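Hovside grasping stack – frequently asked questions

Last updated Jan 21, 2020

What does Hovside do?

It's the bit of software that sits between a wrist camera and a gripper and decides where the fingers should go. I started it because I was fed up with rewriting the same grasp code for every new arm (Vasanthi Shenoy has since rewritten half of it, much better than I did!).

Why do you go on about rims so much?

Most of the boxes and tubs people want moved are too wide to grab across the middle, so you pinch the edge, one finger inside and one outside. Simple enough on paper. Glossy plastic is where it gets interesting, as a reflection of a ceiling light has lovely crisp edges and the old detector liked those far more than the real rim.
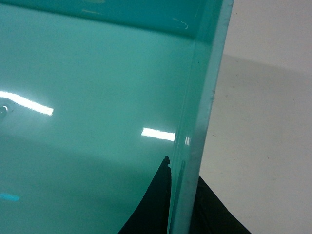 Since version 8 the planner wants an edge to hold still in the world while the wrist moves. A reflection slides about when the camera does, a rim stays put, and that one check got rid of most of our silly grasps. It needs a bit of wrist movement first, so don't turn off the approach wiggle in the config, however daft it looks.

Do I need a depth camera?

No. We tried one on see-through plastic and got more holes than numbers. Plain colour images plus the joint angles will do.

How many grasps did you tune it on?

1,101 logged attempts, 165 of them on shiny or see-through tubs. I'd love more of those, so if you've got logs to share, please send them over.

My gripper stops just above the edge. Is it broken?

Probably not! Check finger_offset first. It's measured from the wrist flange to the fingertip, and if you've swapped fingers and kept the old value the planner thinks it has already arrived.

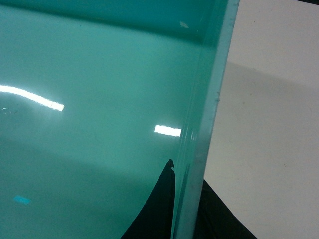 Valentin Ghiță wrote in to say that the offset was fine on his set-up and the real trouble was the time stamps: his camera ran 69 milliseconds behind the joint readings, so every edge seemed to drift and the planner threw the lot out. Good catch, and there's now a latency setting next to finger_offset. Run the sync_check tool once and copy in whatever it prints.

Does it work with the Jakent driver?

Yes, from the August release onwards. The Druvance one works too – just start it before the planner or you'll get a long and not very helpful error.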